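Trostholm opens applications for 25 trainee posts at Dornisden

Trostholm is delighted to announce that applications are now open for 25 paid trainee posts at its Dornisden office, with successful applicants starting work in September. The posts cover accounts, customer records and general office support, and we would love to hear from school leavers, parents going back to work and anyone who simply fancies a change.

Last year's intake drew 678 applications, far more than we had dared hope for, and eight of those trainees have since moved into permanent jobs with us — something we are very proud of indeed.
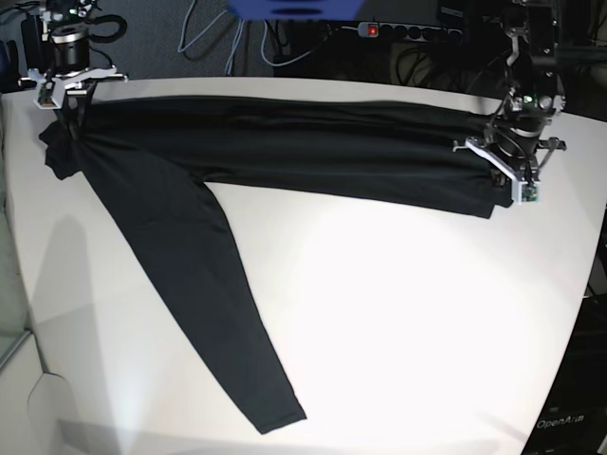 A black long-sleeved top laid out on a white table.

"You don't need a degree or a polished CV," said Golnar Rahimi, head of recruitment at Trostholm. "Tell us a little about yourself, in your own words, and what you would like to learn. We read every form that comes in, and we do enjoy reading them."

Applicants must be 18 or over and should have a pass in English and maths or the equivalent. Forms can be filled in on the Trostholm website or collected from the front desk at Dornisden, and the personal statement should be no longer than 200 words. Interviews will be held at Mamani House, where tea and coffee will be served from 9.30am — please do come early and say hello.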